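In praise of looking under things

I have tidied for 60 minutes every March for years, and I used to begin at eye level. What a waste! Start with the floor, I say, down where the castors live and a sock can vanish for a whole season.
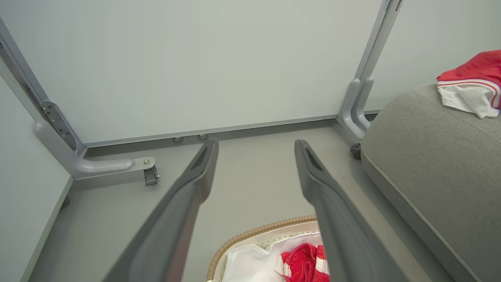

Low down, among the metal legs and castors.

Get on your knees once and you'll see a room you never knew you had (mine had 11 hair grips in it, and a library card). It's oddly thrilling.
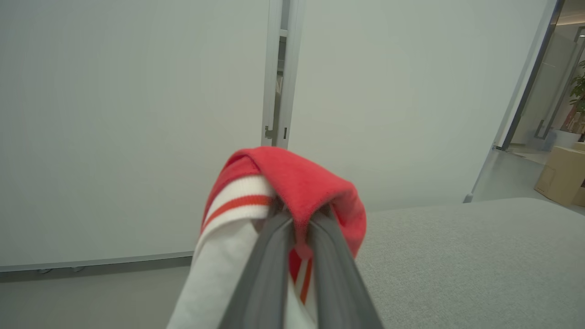 Then comes the folding, and I love it just as much. Fold a thing the moment you pick it up, however small, and the pile never gets the chance to grow!

Şengül Tokgöz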